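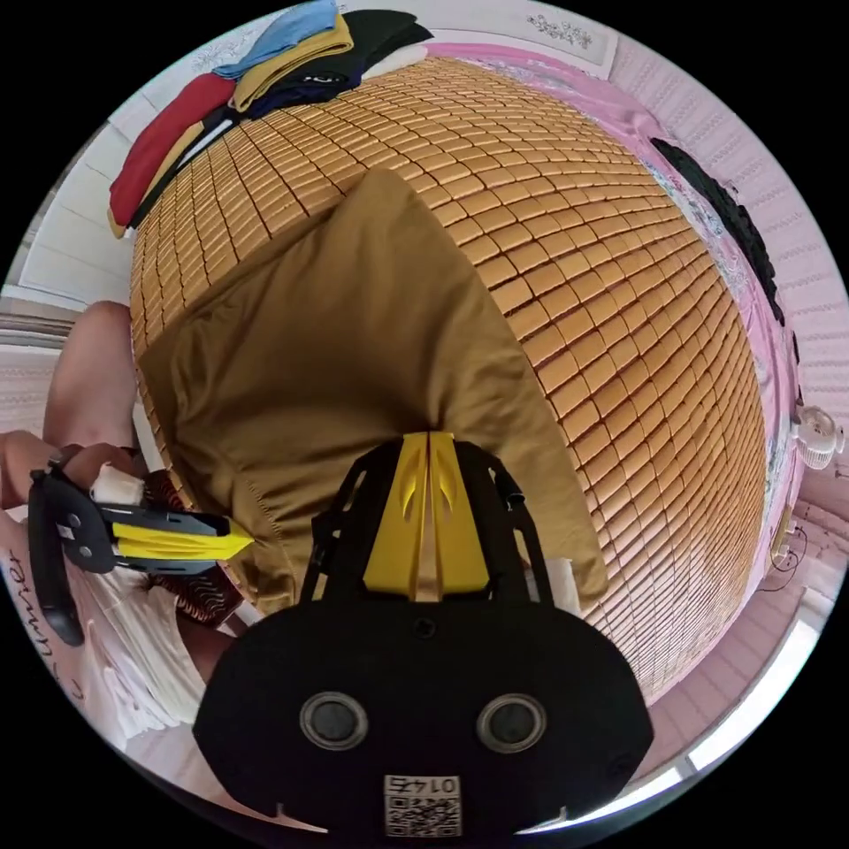 Bedroom and Linen Assistants, Flurnville

Zedley is hiring bedroom and linen assistants for the summer season at our long-stay rooms in Flurnville. The work is making beds, folding clothes and bedding, and leaving a bedroom in order while the guest goes on living in it. Most people stay with us for weeks at a time, so the rooms have personal things in them and we work around those things.

Employer: Zedley Rooms and Linen
Location: 1144 Sekiguchi Road, Flurnville, and the Mono building next door
Positions: six
Hours: part time, 17 hours a week, mornings or afternoons
Season: through the end of August
Apply by: 4/18/25

What the job is

You will be given a list of rooms at the start of each shift. You do the bed first, then the clothes, then the surfaces and the floor. Bathrooms and kitchens are handled by a separate crew and are not part of this job.

In warm weather many of our guests want a tile mat on the bed, the kind made of small tan rectangles set in tight rows. If you have not worked with one before, we will show you. The mat goes on top of the sheet. The sheet has to be pulled flat first and tucked in at the sides, or the mat will sit unevenly. Mats are wiped with a damp cloth along the rows and dried before anything is put back on them. They are never machine washed, and they are rolled for storage, with no folds.

Pillows get a fresh cotton cover at each linen change. Soft cotton wrinkles quickly and we do not iron pillow covers, so smooth them by hand and move on.

Clean clothes are folded and stacked at the head of the bed unless the guest has asked for something else. Put the larger pieces at the bottom. Do not sort by color and do not put clothes away in drawers. Guests have told us many times that they would like to do that part themselves.

Many rooms have a small fan near the bed with cords along the wall. Leave the fan where the guest has it, and check that a sheet or a cushion has not ended up on the cords.

Duties

Change sheets, pillow covers and light blankets
Wipe, dry, roll and lay bed mats
Fold guests' clean clothes and stack them neatly
Fold large pieces such as blankets and bedspreads, alone or with a second person
Dust headboards, wall panels and window ledges
Sweep or vacuum the bedroom floor
Carry used linen to the collection point on each floor
Write down anything torn, stained or missing on the room sheet

What we are looking for

You do not need hotel experience. Some of our best assistants came to us from child care, store work or from running their own homes. You do need to be able to stand, bend and reach for most of a shift, and lift a full linen bag. You should be comfortable working in a room that belongs to somebody else for the time being, and leave alone anything you have not been asked to touch.

You should be able to read a room list in English. A second language is useful but we do not test for it.

Careful work matters more to us than speed during your first weeks. After that we expect you to keep pace with the rest of the shift – you will be told plainly if you are falling behind, and shown where the time is going.

Pay and conditions

Pay is hourly and is paid every two weeks. The rate is given in writing at the interview and is the same for all new assistants. Training hours are paid at the full rate. Lunch is provided on any shift longer than five hours. There is a locker for each assistant in the Mono building, and free parking behind it, although the lot fills up early.

You can wear your own clothes. Choose something you can move in, with closed shoes. Keep bracelets and rings to a minimum if they are the sort that catch on fabric. Face masks are optional and are kept at the front desk for anyone who wants one.

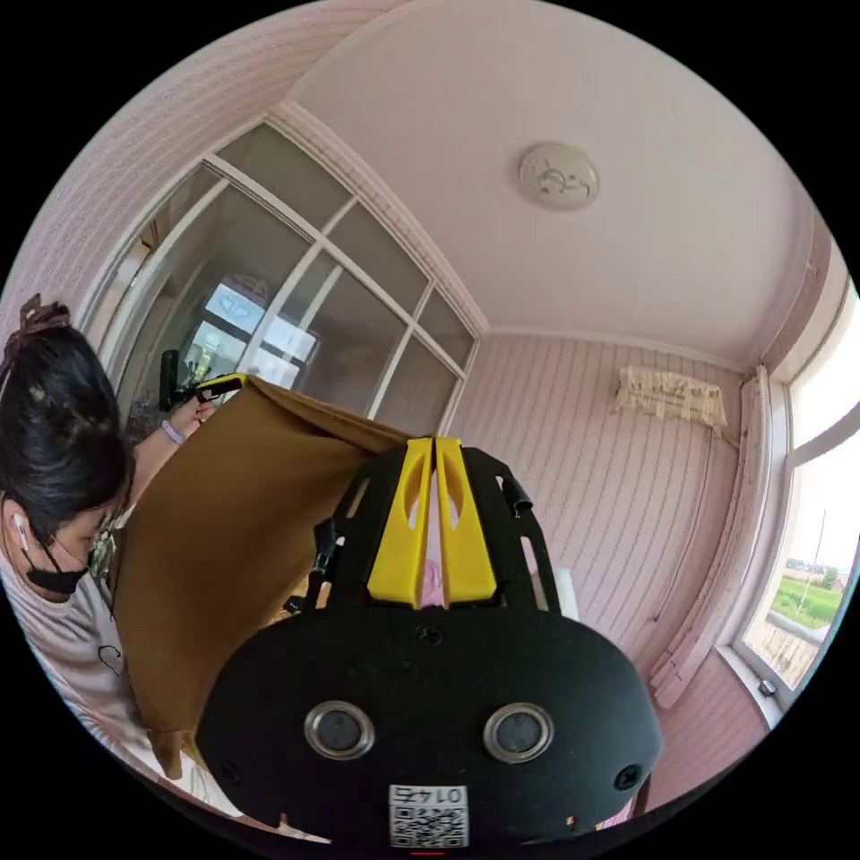

Erasto Urio
Linen Supervisor, Zedley Rooms and Linen

I run the training for new assistants, and I get the same questions every spring, so I will answer a few of them here.

People ask which part is the hardest. For most it is the large pieces. A shirt takes a few seconds once you have the habit, but a big brown bedspread is heavier than it looks and wants to slide away from you. Find a corner first and hold it up high, then follow the edge along until you have the next one. If you start from the middle you will only have to start again. When there are two of you, stand far enough apart to keep the fabric off the floor, and agree on who walks in toward the other.

People also ask if they will be working alone. In your first two weeks, no. You are paired with someone who already knows the rooms. After that it depends on the list. Beds with mats and the larger bedspreads are usually done in pairs, and the rest you will mostly do on your own.

Music or a podcast is fine in one ear. Keep the other one free in case a guest or a coworker speaks to you.

The last question is about mistakes. You will fold something the wrong way, or leave a pillow on the wrong bed. Tell me the same day and we will fix it. I would much sooner hear it from you than read it in a guest's note.

How to apply

Send a short letter with your name, a phone number and the hours you can work. A resume is welcome but not required. Tell us if you are applying for mornings, afternoons or either, and give us any dates before the end of August when you know you will be away.

Letters can be mailed to the address at the top of this notice or left at the front desk. Write "Linen Assistant, Ref. 309" on the envelope. If you hand it in, ask the desk to mark the time on it.

We will phone the people we would like to meet. The interview is short and includes a paid trial hour in one of the rooms, where you will make a bed and fold a stack of mixed clothing with one of our current assistants. There is nothing to prepare for it. Wear the shoes you would wear to work.

If you applied last year and were not placed, you may apply again. Please say so in your letter – we still have your trial notes and you will not need to repeat that hour.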